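Search this site
Search for: Go

Work Surfaces for Small Parts: End of Term Report
Group members: Constanza Toledo, Rizal Sinaga, Thilini Mondal
Advisor: Tarcísio Furtado

1. What we set out to do

Our group was asked to choose a work surface for the small parts sorting bench in the teaching lab. The old surface was a sheet of painted board that had gone glossy in the middle and rough at the corners. Small pieces slid on the glossy part and caught on the rough part. We had a budget of 50 dollars and one term.

We compared 3 surfaces: a rubber mat from Gindska, a cork sheet, and a wooden cutting board sold under the name Pristen. Ragnheiður Bech in the workshop also lent us an offcut of felt, but it shed fibers and we dropped it in the first week.

2. Method

Each surface was rated on how easily a piece could be seen, how well it stayed put when nudged, and how quickly the surface could be wiped down. We made 794 nudges in total, split as evenly as we could manage. A nudge was counted as good if the piece moved straight and stopped within a thumb's width. Rizal kept the tally on paper and Constanza typed it up in the evenings. Thilini checked the typed copy against the paper and found two lines entered twice, which we took out.

The test pieces were printed on the Curnia printer in the library. We left the print lines on and did no sanding.
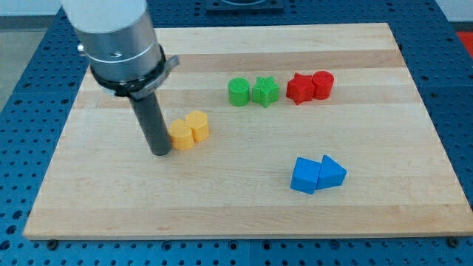

Color contrast turned out to matter more to us than grip. On the black rubber mat the dark pieces were hard to find from a standing position, and on the cork everything looked a little brown. The maple-colored board was the easiest to read. Its strips run from left to right in cream and tan, and the golden yellow pieces still stand out against them even though yellow was the color we worried about most. Keeping matching colors together in pairs also made it easier to check a layout at a glance. The seams between the strips gave us a handy line to set pieces against - we had planned to draw a grid in pencil and never needed it.

3. Results

The rubber mat had the best grip, and some pieces tipped over instead of sliding. The cork was good for the first 200 nudges and then started to crumble near one edge. The board came second on grip and first on the other two ratings. A damp cloth was enough to clean it.

4. Problems

The board moved when someone leaned on the bench. We put strips of shelf liner from Barbosa under it and that helped, though the front corner still lifts if pushed hard. We also did not test any surface under the evening lights, so our visibility ratings only hold for daytime.

5. Recommendation

Use the wooden board. Wipe it after each session, dry it flat, and replace the liner when it stops gripping. The rubber mat should be kept for round parts.

Comments (3)

Ragnheiður: You can keep the felt.

bench_user: Did you try turning the board over? Ours had one side smoother than the other.

Rizal Sinaga: We only used one side. I can run a few nudges on the back in November if the bench is free.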